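Lellby Street Toy Library
Minutes of the September general meeting

Meeting opened 7.05 pm in the back room. Quorum reached once the latecomers had found parking. Apologies were read and accepted.

1. Previous minutes
Accepted with one correction. The August minutes recorded that the shelving quote was "approved". It was not approved, it was received. The secretary has amended the wording.

2. Online catalogue
Doketti's offer was tabled again. The sales letter says their catalogue system will "transform member engagement". The secretary asked what members would be engaged in that they are not engaged in now, and the letter does not say. Cost is $355 a year, with barcode labels extra. Several members noted that the last system was also going to save hours every week and that we still keep the card box behind the desk.

One member spoke in favour. Parents ring up to ask whether a toy is in, and it would be handy for them to look it up at home. General agreement that this is true, and some doubt that it is worth $355. Doketti to be asked for the names of two toy libraries of our size already using the system. If they can't supply two, the matter lapses.

3. Membership
Currently 120 families. The grant application drafted last month claimed "strong growth". The meeting could find no growth in the register, strong or otherwise, as 17 families joined and 17 did not renew. The phrase is to come out of the application before it is sent.

4. Missing pieces
Long discussion. The proposal is to charge a fee for each piece missing on return. Those in favour said the puzzles are getting past a joke. Those against said the desk roster can barely get through a Saturday morning now without tipping out every tub and arguing over a wheel. It was also pointed out that we have no reliable record of what was in half the sets to begin with, so any fee would rest on guesswork – and the parents would know it. 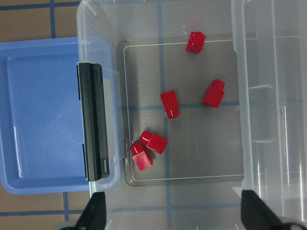

Item 4: red building blocks in a clear plastic storage bin.

Stoter's replacement parts service was mentioned as an alternative. The minimum order is $315. Nobody present could recall ever needing that much of anything at once. Not pursued.

Moved that the fee be trialled on puzzles only, for one term. Carried, three against. Those against asked that the minutes show they expect the trial to be quietly forgotten by Christmas. A review has been put on the agenda for the last meeting of the year.

5. Cleaning product
A sample of Claeys toy spray was passed around. The label promises "hospital freshness". Members who had been in a hospital lately were unsure that this was a recommendation. We will stay with warm water and detergent until someone can show what the spray does that these don't.

6. Shelving
Second quote still not in. Held over for the third time. The bottom shelf on the left is not to be used for anything heavy, and a sign to that effect will go up – the old one having fallen down with the shelf.

7. Other business
The urn is tripping the power again. Please don't run it with the heater.
Ride-on toys are to be brought back dry. Sand was also mentioned.
Key to the side gate: one copy unaccounted for. Please check your drawers at home.

Meeting closed 8.50 pm. Next meeting same time, same room, and bring a cushion if you mind the chairs.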